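January - posted by Danica Holub

Monday evening I finally found the bug that made me angry for 3 weeks. I write the tracking part for our hand-held grippers. Each gripper has a marker cube with black square patterns, and my code must say where the cube is and how it is turned, at every moment. From this we later train the policy.

The problem was the small jumps. The pose was good, then suddenly the cube turned over for one or two samples and came back. I blamed the calibration first, and Yasir blamed the clocks. We were both wrong. When only one face of the cube is well visible, the solver has two answers which fit almost the same, and mine took the one with the smaller error, even if it was nonsense compared with the moment before.

Now I keep both answers and ask the filter which one it believes. It is 4 lines more. I replayed 3000 samples from the Potlow recordings and the jumps are gone. 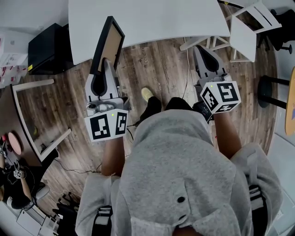
What stays open is the left and right hand. If the two cubes come close together, the detector can still mix the corners of one with the other. Ludmila wants to give every face its own ID range per hand, and I think she is right, but then the old recordings need a second config file. I will try it next week.

Contact: Danica Holub - All rights reserved - Back to top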